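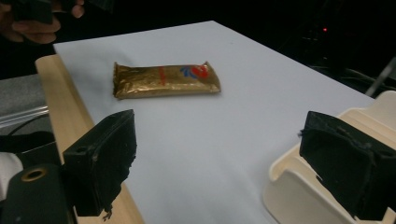 Bilholm Presents New Snack Bar in Gold Wrapper, Opens Packing Room in Watdale

WATDALE, Sep 25, 2019 - Bilholm, a maker of nut and grain snack bars, is pleased to announce that its new bar, Vastemeck, will be in shops from next month. With the same news the company informs its customers and partners that the packing room in Watdale is now in full operation.

Vastemeck is a baked bar with oats, sesame and dried plum. It was developed in the company's own kitchen during nine months of work, under the lead of Chun-hung Peng, head of recipes. The first trial bars were too soft and lost their shape when they were cut. The recipe was changed several times, and the final version was approved in June.

"We wanted a bar which a person can carry in a coat pocket for the whole day and still eat with pleasure in the evening," said Mr. Peng. "For this the inside must be firm, but it should not be hard for the teeth. The plum has helped us very much with this, and we could also take out a part of the sugar."

The wrapper is a metallic gold film with a flat crimped seal at both ends. The print on it was kept small. There is a logo of blue curves beside a red shape near one end, and a thin red strip across the pack. So-ying Kwok, who is responsible for packaging, explained that the earlier bars of the company were sold in clear film, and shops have often asked for something that is easier to notice on a low shelf.

"Gold film shows each crease, and we discussed this for a long time," said Ms. Kwok. "In the end we accepted it. A wrapper is touched by many hands before it comes to the customer, and it is normal that it looks a little bit used. More important for us is that the seal stays closed and that it opens without scissors."

The Watdale room has space for one packing line and two long tables for checking. At the tables the staff look at bars taken from each batch. They control the seals, the position of the print and the weight, and then they write the result in the batch book. The room can pack 3,000 bars in one shift. At the moment one shift is working, and a second one is planned when the orders will allow it.

The company has employed nine new people for the room, most of them from Watdale and the villages near to it. Their training was given by Wing-sze Shek, who before was working at the older site of Bilholm and has now moved to Watdale as room manager.

Vastemeck will be sold as a single bar and also in a carton of 16 for shops, canteens and sports clubs. The distribution is made by Chiang, the long-time partner of Bilholm for dry foods. Shops which already receive goods from Chiang can add the new bar to their usual order, and no new contract is necessary. The carton can be stored at room temperature, away from direct sun.

Shops that would like to taste the bar before ordering may ask for a sample pack. Requests are answered in the order in which they arrive. Please give the name of the shop, a delivery address and the name of a person who can receive the parcel.

About Bilholm
Bilholm makes snack bars and baked grain products for shops and canteens. The company is privately owned and has its kitchen and its packing room at separate sites.

Press contact: Chak-lun Kao, Bilholm press office
Trade orders and sample packs: King-fai Kwan, Bilholm sales office, Watdale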